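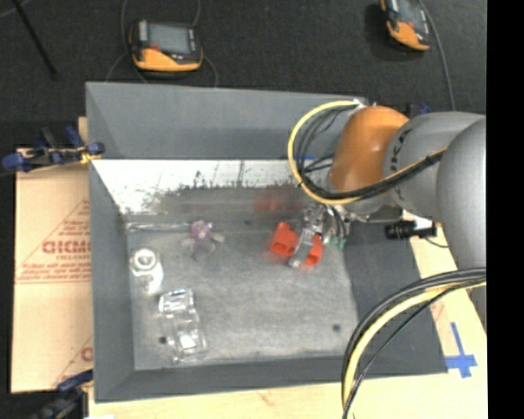 An afternoon at the Kasgate puzzle and music fair

The pitch for the Kasgate fair was printed on the tote bag they hand you at the door: "Play a little, think a lot." I went in August because my sister had a spare ticket and because I have been hearing for years that music makes you better at thinking. I do crosswords every morning with the radio on. By now I ought to be a genius.

Admission is 16 dollars, which gets you into the main hall and the talks. The listening rooms upstairs are extra, and you don't find that out until you are upstairs.

The main hall

Mostly tables. Jigsaws, wooden burr puzzles, word games, a long row of used sheet music, and a man tuning ukuleles who would not be hurried. I liked this part best. At the Vondráček table you could sit down with a tin of wire puzzles and nobody tried to sell you anything until you stood up. I got two apart and gave up on a third that my sister then solved while talking to somebody else.

The next aisle was the one with the claims in it. Traneo had a subscription service that picks piano music to match the kind of puzzle you are doing. Number puzzles get one playlist, word puzzles get another. I asked the young woman at the counter how they decided which was which. She said it was based on research. I asked which research, and she gave me a leaflet. The leaflet said it was based on research.

I did try the headphones. The piano was pleasant and a bit sleepy. I filled in a small number grid in what felt like my usual time and made my usual mistake in the bottom row.

The talks

There were two I wanted to hear. The first was by Folke Engström, who used to teach high school band and now runs memory workshops for retired people. His line was that learning an instrument late in life keeps the mind quick. He is a good speaker and he played a trumpet, badly, on purpose, then well. But most of his evidence was people he knew. One of his students took up the cello at seventy and started finishing the hard crossword. Good for her! I would still like to know how she was doing with it before the cello, and whether she also quit watching television at night to make time for practice.

The room held 200 and was nearly full, and the questions were all friendly. I had one and didn't ask it. I regret that a little.

The second talk was smaller and drier. Þröstur Sveinbjörnsson builds mechanical puzzles and plays the organ, and he had been asked to explain how the one helps the other. He said that he didn't think it did. He likes both of them because he is stubborn, and he would probably be stubborn about fishing if he lived nearer the water. Then he spent half an hour on how a canon works, with one tune chasing itself around, and had us sing it in four groups. My group came in late every time. It was the only hour of the day when I felt I was learning something, and he promised us nothing from it.

The listening rooms

Six dollars more. You pick a room, sit in a soft chair, and work on a puzzle while music plays: string quartets in one, rain and harp in another, and a silent room at the end of the corridor. The silent room had a line. I noticed that the staff did not mention it much.

In the quartet room there was a 4000-piece jigsaw of the old town at Plirnitz, open to anyone who wanted to add to it. It was nearly all roof. I put in a chimney. The cellist on the recording was wonderful, and I stopped looking at the puzzle altogether, so if the music was supposed to be helping me concentrate, it went the other way.

Practical notes

Parking is free if you come before noon. The coffee is all right – the soup is not. Talks start when the speaker feels ready, so don't plan two back to back. Bring cash for the sheet music table, and go through the bottom boxes, where I found a book of easy duets with somebody's fingerings already penciled in.

Would I go again? For the wire puzzles and the singing, yes, if the ticket stays at this price. I would skip the upstairs. My sister signed up for the Traneo free month and says she likes the harp one for doing the dishes.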